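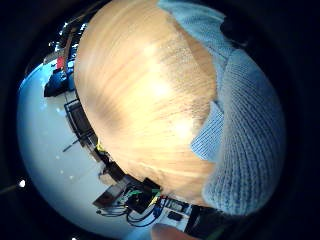 Sample image from the hand-held gripper camera, fisheye lens, uncorrected. Wooden surface, light blue knitted sleeve, cables and electronics at the lower edge.

Trondia Wrist Lens Comparison

README for release 3

Contents

This archive holds still images and gripper logs from a comparison of two lenses on the Trondia hand-held gripper. The work was done at the Stulthorpe lab in September. The question was whether the fisheye lens gives a policy enough context to replace the separate overhead camera used on the Bezerra arm, and what it costs in detail near the fingertips.

Subsets

fisheye: 1557 stills, circular image, black corners kept
narrow: 492 stills, standard lens, full rectangular image
paired: 152 matched captures, same grasp pose with each lens, stored separately from the two sets above

The paired subset is the one to use for any direct comparison. The other two were collected on different tasks and should not be compared by score alone.

File layout

Each subset has a folder named images and a folder named logs. A log row gives capture index, finger opening in millimeters, trigger state, and exposure. Paired captures share an index. Images are 8-bit RGB. No undistortion, cropping, or color correction has been applied. Calibration files for both lenses are in calib. Use the fisheye model for the fisheye set; the pinhole file will load without an error and give wrong results.

Known properties of the fisheye set

Straight edges bend outward, and flat surfaces close to the lens look domed. The sample at the top of this file shows the effect on a wooden surface. It is a lens effect and the geometry can be recovered with the calibration file.

Near objects dominate. In the sample, the sleeve and the wood take up nearly all of the image disc, and the floor is left as a narrow band on the left and bottom. Captures like this carry little room context even though the field of view is wide. We kept them. Filtering them out raised our localization score and made the result useless for planning real sessions.

Bright areas wash out on reflective finishes, visible on the wood in the sample. Exposure was left on automatic. Ceiling lights can appear near the rim of the disc as small white points, and feature trackers tend to lock onto them.

Hands and clothing of the operator appear in part of the set. A thumb is partly visible at the bottom of the sample. Mask the lower rim if this matters for your training. A starting mask is in calib/rim_mask.png, but it was drawn for the fixed mount and is slightly too small for the hand-held one.

Known properties of the narrow set

Distortion is low and fingertip detail is better. Context is poor: once the gripper closes in on an object, the background often has too little texture for visual odometry. Tracking has to be restarted more often, and the logs mark each restart with the value R in the trigger column. This is a leftover from the old controller format and will be fixed in a later release.

Controller

All captures used the Alalham controller board. Firmware before the one listed in VERSION drops the first log row after power-up. Rows affected by this were removed together with their images, so indices have gaps.

Recommended use

Testing calibration, rim masking, and odometry on wrist-mounted views. Choosing a lens before a longer collection.

Not recommended

Grasp success prediction. Success was not labeled. Person or clothing recognition of any kind.

Changes in release 3

Added the paired subset. Replaced the fisheye calibration, which had the principal point swapped. Renamed wide to fisheye in all paths.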